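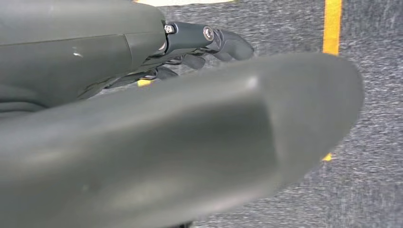

Robot Hand Club, Cladham build weeks
August 28, 2021

Quick page so parents and the Parkus people can see what we've been up to. Nosipho Molefe took most of the notes, I typed them up on the bus, so sorry for speling. More when I get to a real computer.

Where we're at: hand is on the arm, fingers on, thumb on. Wrist camera running. Everybody wanted to drive at once so there is a sign-up sheet now, 3 runs each and then you pass the controller. No trading turns.

Hand close up, from the wrist camera. Black fingers, big gray-green thumb in front, yellow tape on the carpet behind. The silver hex screw at the base of the top finger is the kind to check before every run. Hex keys live in the red tin. Put them BACK in the red tin.

The thumb is very near the lens so it comes out soft. Bongani Ngubane wants to try moving the camera mount up a bit, he has a drawing. If anyone at home has a 3D printer with time on it, talk to him.

Drive log so far is 621 saved runs. Goal for the Fakhoury meet is 1246, which sounds like a lot but the new kids are fast. Name your files right please!! Initials first, then the run number. Anything called "test" or "asdf" gets deleted.

Teams for the meet: we can bring 13 people, list goes up after practice. If you're not on it you can still come and watch, just need your own ride. Permission slips to Nosipho.

Still to do
- spare finger screws, order from Trillov
- label the cables (again)
- write up how the linkages work for the poster, Bongani has the first half
- charge the laptop the night before, not in the morning

Rules for the floor, same as January: shoes on, hair tied back, no hands near the fingers when the power is on. Shout "live" before you start and wait till somebody answers.

Next batch of pictures once I get them off Nosipho's drive.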